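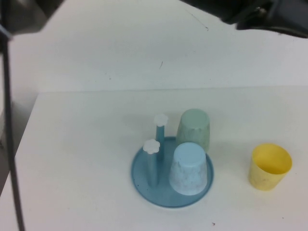
Cup holder with round blue tray and two flower-capped pegs

Print this page | E-mail this page

Section 4: Setting up the Fledano countertop water filter

This section covers choosing a place for the filter, washing the parts, preparing the cartridge, the first fill, and routine care. Read it through once before you start. If your unit came with the Emeo stand, put the stand together first (Section 3) and then come back to step 1 under "Placing the unit."

The Fledano is a gravity filter. It has an upper tank that takes tap water, a lower tank that holds filtered water, and a tap at the front of the lower tank. It has no pump and no power cord. Water passes through the cartridge at its own pace, and a new cartridge is slower than one that has been in use for a few days.

4.1 Before you begin

Check that you have the following:

– upper tank with center hole
– lower tank with front hole
– lid
– tap, two rubber washers, and one plastic nut
– one cartridge in a sealed bag
– cartridge nut and flat gasket (taped inside the lid)

You will also need dish soap, a soft cloth, and a jug or large bowl. A flashlight helps when checking the tap for leaks. No wrench is needed. All nuts on this unit are tightened by hand.

Note: If the cartridge bag is open or torn, do not use the cartridge. Contact the dealer for a replacement before going on.

4.2 Placing the unit

1. Choose a flat, level surface that can carry the unit when both tanks are full. Most kitchen counters are suitable. Wire shelves and folding tables are not.

2. Keep the unit out of direct sun. Sunlight warms the water and encourages green growth in the lower tank.

3. Keep it away from the stove, the toaster, and any heating vent.

4. Leave a hand's width of space behind the unit so the lid can be lifted off without scraping the wall.

5. Set the unit so that the tap sits just past the front edge of the counter or the stand. You should be able to hold a tall glass under it without tilting the glass.

6. Leave room for cups. A cup holder with a tray keeps drips off the counter. Place it to one side of the tap, where it will not be bumped when someone lifts the lid.

Caution: Do not move the unit while there is water in the upper tank. The upper tank is only resting on the lower one and can slide off.

4.3 Washing the parts

1. Take everything out of the box and remove the tape and film. There is a clear film on the inside of the lid that is easy to miss.

2. Wash the upper tank, lower tank, and lid in warm water with a little dish soap. Do not use scouring pads or bleach.

3. Wash the tap and washers separately. Open and close the tap a few times under running water.

4. Rinse everything until there are no more suds, including the threads on the tap.

5. Let the parts air dry upside down on a clean towel, or dry them with a soft cloth.

Do not wash the cartridge with soap. If soap gets on it, the water will taste of it for a long time and the cartridge will have to be replaced.

The tanks are not dishwasher safe. The lid can go on the top rack, but we suggest washing it by hand with the rest.

4.4 Fitting the tap

1. Slide one washer onto the threaded end of the tap, up against the tap body.

2. Push the threaded end through the front hole of the lower tank from the outside.

3. From the inside, slide on the second washer and then the plastic nut.

4. Hold the tap upright with one hand and turn the nut clockwise with the other until it is snug. Then give it a further quarter turn.

5. Check that the tap is straight and that its lever moves freely.

6. Pour in enough water to cover the nut. Wipe the outside dry and wait a few minutes. Run a dry finger around the tap. If you feel water, empty the tank, loosen the nut, reseat the washers, and tighten again.

Caution: Do not use pliers. The threads will strip, and a stripped tap is not covered under the dealer's warranty.

Owners of the older Grako tap (gray lever, metal nut) should follow the same steps but place both washers on the outside of the tank. The metal nut goes directly against the inner wall.

4.5 Preparing the cartridge

New cartridges hold fine black dust from the filter material. It is harmless, but it will turn the first water gray, so it has to be flushed out.

1. Open the bag and take off the paper sleeve.

2. Fill a bowl with cold tap water and lay the cartridge in it. It will float at first.

3. Turn it over now and then, and press it under the surface until bubbles stop coming out. This takes roughly 8 minutes.

4. Hold the cartridge under a gentle stream of cold water with the stem pointing down. Keep going until the water running out of the stem is clear.

5. Shake off the extra water. Do not dry the cartridge with a towel – loose threads can block the surface.

6. Slide the flat gasket onto the stem.

7. Push the stem through the center hole of the upper tank, from the inside, and fasten it from below with the cartridge nut. Hand-tight is enough.

Note: Never use hot water on the cartridge. Filtering works best when the water going in is at or below 68 °F. Warmer water will still pass through, but the cartridge will wear out sooner.

If you can't finish the set-up right away, keep the wet cartridge in a clean covered bowl in the refrigerator and fit it the next day. Do not let it freeze.

4.6 First fill

1. Set the upper tank on the lower tank. Turn it slightly until it drops into the groove.

2. Close the tap.

3. Pour 2 liters of cold tap water into the upper tank and put the lid on.

4. Wait until the upper tank is empty. The first fill is slow. Leave it overnight if you like.

5. Open the tap and drain the lower tank completely. Use this water for plants or cleaning.

6. Repeat steps 2 to 5 once more. If the water is still gray, repeat again.

7. Fill the upper tank to the line. The water that now collects in the lower tank is ready to drink.

Caution: Do not fill the upper tank when the lower tank is already full. The water has nowhere to go and will come out at the joint between the tanks. Check the level first by lifting the upper tank a little, or use the sight strip if your model has one.

4.7 Daily use

Top up in the evening and the lower tank will be full by morning. In a busy kitchen you may need to top up at midday as well.

Keep the lid on at all times, even when the unit is empty. Insects and dust get in faster than you would think, mainly in summer.

Use the water within a few days. If you have been away for longer than that, drain both tanks and run one full fill through before drinking.

Do not put anything except cold tap water in the upper tank. Tea, juice, drink powders, and fruit slices will ruin the cartridge. If you want lemon in the water, put it in the glass.

4.8 Weekly and monthly care

Once a week:

1. Wipe the outside and the tap spout with a damp cloth.
2. Wipe under the unit and lift any trays or mats nearby to dry the counter beneath them.
3. Look at the joint between the tanks for white crust. Wipe it off with a little vinegar on a cloth and rinse.

Once a month:

1. Let both tanks run empty.
2. Take out the cartridge and rinse it under cold water. Rub the surface lightly with your fingers. Do not use a brush unless your cartridge is the ceramic type.
3. Wash the tanks as described in 4.3.
4. Refit the cartridge and discard the first fill.

Replace the cartridge when the flow stays slow after rinsing, or when the taste of the tap water comes back. Write the fitting date on the label under the lid. In hard water areas cartridges are used up sooner, and no fixed date can be given.

4.9 Common problems

Water does not come through at all. There is air in the cartridge. Remove it and repeat steps 2 to 4 under 4.5.

Water drips from the tap when closed. Open the tap fully and let it snap shut. If it still drips, unscrew the top of the tap, rinse out any grit, and screw it back on.

Water under the unit. Check the tap nut first. If that is dry, the lower tank has been overfilled (see the caution under 4.6).

Black specks in the glass. The cartridge needs more flushing. If specks show up after months of use, the cartridge may be cracked and should be replaced.

The unit rocks. The counter is not level, or one of the rubber feet has come off. Spare feet are in the bag with the Emeo stand parts.

4.10 Spare parts

Cartridges, washers, taps, and feet can be ordered through Quintero dealers. Give the code printed on the underside of the lower tank. Parts for the older Grako tap are still supplied, but only as a complete set.

Text: Mahnaz Heydari. Checked by Dénes Takács. Section revised 10 December 2020; replaces the February sheet.

Next: Section 5, Storing the unit

Print this page | E-mail this page

This site uses cookies to remember your language and the last manual page you viewed. By continuing to use the site you accept our use of cookies. OK | Cookie settings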